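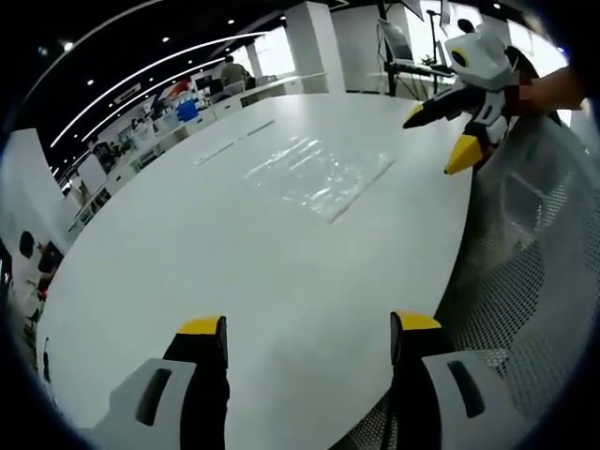 Foreshore path at Omdale: does council need an easement over private lots?

Council has put the draft alignment for the Storkeck River walk on exhibition until the end of June. The path crosses the rear of 11 private lots, mine included, between the boat ramp and the old slipway. The notice says "public access to be secured by easement or other instrument". We can lay the plans out on a white oval table like this one and still not find where the lot boundary ends and the river reserve begins, as the sheets are at 400 scale and the bank line is a single dashed stroke. Does an easement have to be registered before construction, and who carries liability for the path surface afterwards?

Mebrat Zeleke

Two separate matters.

Title first. Get the deposited plan for your lot and check whether the river boundary is described as the bank or as a fixed line. If it is the bank, the boundary can move with gradual erosion, and the dashed line on the exhibition plan is indicative only. If it is fixed, ask council for the survey marks it relied on. They should be listed on the cover sheet.

On timing, a registered easement is the usual course. A licence can be signed sooner but generally binds only the current owner, so it is a poor basis for a concrete path. The Siriwan section was built under licences and had to be re-papered when 2 of the lots sold.

Liability depends on the wording. Look for a maintenance clause naming council as the responsible party for surface, edging, drainage and signage, plus an indemnity in your favour. If the draft is silent on drainage, put that in your submission. Runoff from a sealed path has to go somewhere and your yard is downhill of it at high tide level or not far off.

Moataz Benmoussa

Ours at Zistard went through a few years back. They took a strip along the back fence and it was over 80 metres by the time they'd gone round the willows. Compensation was small. Ask for the fence to be replaced at their cost, they agreed to that straight away.

riverbend_lot7

Submissions have to be in writing. Phone calls don't count.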